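News from the Zama software group

The last months of the year were busy for the people who write the planning code for Zama, our computer disassembly project in Oltville. Many readers asked us after the July issue what had changed since the first version, so Radwa Tazi and Sherif Lamrani prepared this short report.

The biggest change is in the motion planner. The old one treated an open computer case as a solid box and stopped the arm above the rim. It was safe, but it was also useless for any part deeper than the top of the drive cage. The new planner, which we call Ilta, builds a map of the free space inside the case from the depth data and updates it every time a part is removed. Cables are still the hard part. A cable does not keep its shape, so Ilta puts a soft margin around each one and accepts light contact at low speed, but never contact with the gripper closed.

Tarek Ait Brahim also rewrote the way we store grasp poses. Before, every pose was saved in the coordinates of the table, and a case placed a few millimetres to the left made all of them wrong. Now each pose belongs to a part, and each part belongs to the case. If the case moves, we find it again and the poses follow.

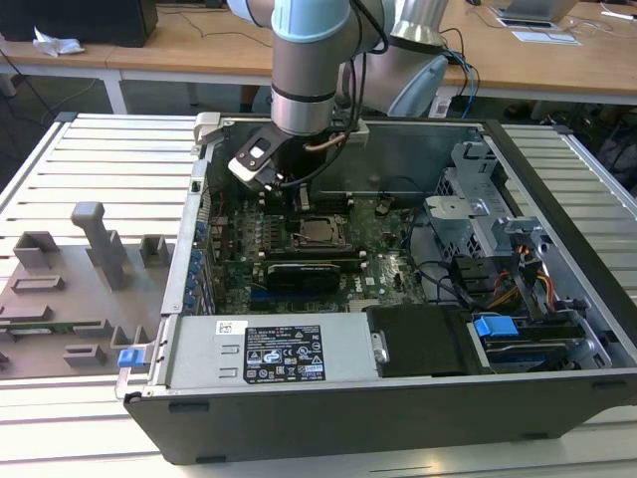

Does the planner need a 3D model of every computer?

It needs only the class of each part and its outline, and both come from the perception module. We keep a library of 95 part outlines, and a new one can be added in an afternoon.

The perception module itself is the work of Shaohua Liang. She trained it on 900 labelled views and kept another 426 apart for testing. It is good with large flat parts such as power supplies and graphics cards. Small latches of the same colour as the board give it more trouble, and for these the program now asks for a second view from a different angle before it plans anything. This costs time – but a wrong guess costs more.

In the new year Nesma El Fassi will join us to work on recovery after a failed grasp. At the moment the program simply opens the gripper, goes back up and waits for a person. The code review is planned for January, and colleagues from the El-Sayed group are welcome to attend. Please write to Radwa if you would like to read the draft of the interface first.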